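Teaching by Demonstration: Two-Arm Tasks
Osis Centre for Applied Robotics, Stelten Campus

Gallery

The Two-Arm Tasks program records how trained operators carry out everyday manual work through a pair of remotely controlled robot arms. Each recording, or demonstration, is reviewed by program staff and, once accepted, added to the Sawatzky collection, where it is made available to student and partner projects in learning from demonstration. The program is directed by Dr. Lucie Fehr and is offered jointly with the Stirmont Institute.

Operators complete a supervised induction before they record independently. The induction covers safe start-up, joint limits, recovery from a dropped object and the labelling of unsuccessful attempts, which are retained in a separate part of the collection. There are currently 29 tasks in the catalogue, and 238 demonstrations were submitted in the most recent term. Of these, 211 were accepted on first review.

Tasks are grouped by the kind of coordination they require. In holding tasks, one arm steadies an object while the other works on or near it. In transfer tasks, an object or its contents pass from one place to another. Operators are asked to move at an even pace and to avoid correcting a grasp more than once within a single demonstration. Where a second correction is needed, the attempt is to be closed and labelled before a new one is started.

The pictures on this page may be reproduced for teaching purposes with credit to the Centre. Requests for higher-resolution copies should be directed to Chaimae Ait Ali, Program Coordinator.

At the Table

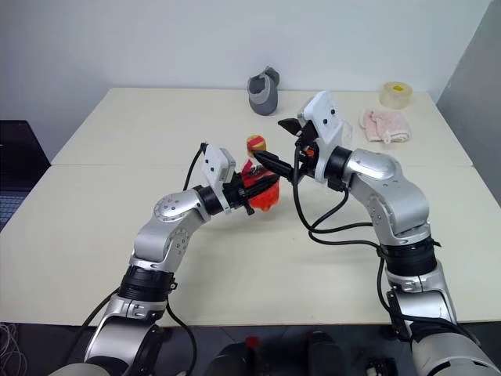 Close work with both arms. The left gripper holds a red object just above the tabletop, with the long finger of the right gripper extended toward it. 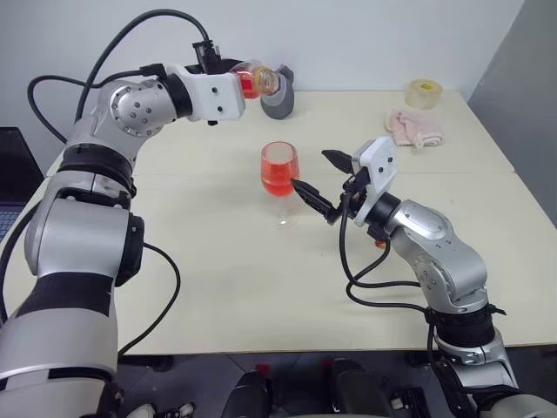
A pouring task. The left gripper holds a small clear bottle of orange-red liquid on its side, and the open fingers of the right gripper are close to the bowl of the stemmed glass.

Operators and Review

Demonstrations are assessed by two reviewers working separately. Colton Fraser is responsible for review of the holding tasks and Ovidiu Anghel for the transfer tasks, with Kofi Osei serving as second reviewer for both groups. A demonstration is accepted when both reviewers agree that the task was completed as written in the catalogue and that the recording is continuous from start to finish.

New operators must achieve a score of 80 on the practical assessment before their work is considered for the collection. Applications for the next induction open in February. Enrolled students at either institution may apply through their home department; external applicants should write to the program office at the Stelten Campus.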